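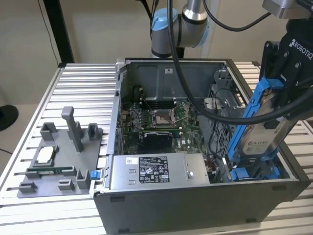 According to Jolanta Jabłońska, the thing that sold the ward on the Virnar was the door: it closes by itself when you let go of it, and the old cabinet was left standing open half the night.

Virnar 133 Blanket Warming Cabinet

The Virnar 133 is a single-chamber warming cabinet for cotton blankets, sheets and patient gowns. It is made by Cusis for recovery rooms, day surgery units, emergency departments and maternity wards. The chamber holds 133 liters and has three wire shelves, which can be moved up or down without tools. The cabinet stands on the floor or on the optional wheeled base.

Heating

Warm air is moved through the chamber by a fan at the back. The air passes under and over every shelf, so blankets at the bottom warm at the same rate as blankets at the top as long as the shelves are not packed tight. Leave a hand's width between the stack and the back wall. If the back wall is blocked the fan will keep running but the front of the stack will stay cool.

The set temperature and the measured chamber temperature are both shown on the front display. The set temperature can be locked with a code. On cabinets used by more than one department we recommend locking it.

A separate safety thermostat cuts power to the heater if the chamber gets too warm. It works independently of the main controller and has to be reset by hand with the button behind the lower cover.

Door

The door is double glazed with a steel frame and can be ordered with hinges on the left or the right. It can't be changed over after delivery, so please check the position of the cabinet before ordering. A solid steel door is available at the same price. The door closer is adjustable – the screw is under the plastic cap at the top hinge. If the door stays open, a tone sounds and the display flashes until it is shut.

Timer

The built-in timer turns the cabinet on and off at set times of day. Most day units switch on at 5:30 a.m. so that blankets are warm before the first patient arrives. Wards that work through the night can leave the timer off. The clock keeps its setting through a power cut, but it does not change for daylight saving time and must be moved by hand.

Materials and cleaning

The outside and the chamber are stainless steel. The inside corners are rounded and the shelves lift out. Wipe down with a mild detergent or with the disinfectant you use on other steel surfaces. Do not use bleach in the chamber, and do not spray liquid into the fan opening. The door seal pulls out of its groove for washing and pushes back in. Replacement seals are listed under spare parts.

What the cabinet is not for

The Virnar 133 is for dry textiles only. Do not use it for IV or irrigation fluids, gel packs, food or damp linen. For fluids see the Kinoshita cabinet, which has a tighter temperature control and a log of the chamber temperature. The two cabinets have the same footprint and can be placed side by side. They can't be stacked.

Versions

Virnar 133 G: glass door, fixed feet
Virnar 133 S: solid door, fixed feet
Virnar 133 M: glass door, wheeled base with brakes on the front wheels

Supplied with the cabinet

Three wire shelves with clips
Power cord with hospital-grade plug
Two keys for the lower cover
Printed user manual and quick guide for the wall

Optional

Extra shelf
Wheeled base for G and S versions
Door lock
Wall bracket to stop tipping (required if the cabinet is on fixed feet in a corridor)

Installation

The cabinet is delivered on a pallet, fully assembled. It needs a grounded wall outlet of its own. Do not connect it through a power strip. Stand it on a level floor, adjust the feet until the door swings evenly, and let it run empty for an hour before loading. A slight smell from the heater is normal on first use.

Service and warranty

The warranty is 24 months from delivery and covers parts and labor. Door seals and the display film are excluded. Repairs are handled by our service shop in Sidmont or by your own biomedical staff, who can ask us for the service manual and wiring diagram at no charge. The safety thermostat should be tested once a year. Please have the serial number ready when you call – it is on the plate inside the door, on the hinge side.

Prices are on request. Tell us the version, the hinge side and the delivery address, and whether the building has a loading dock.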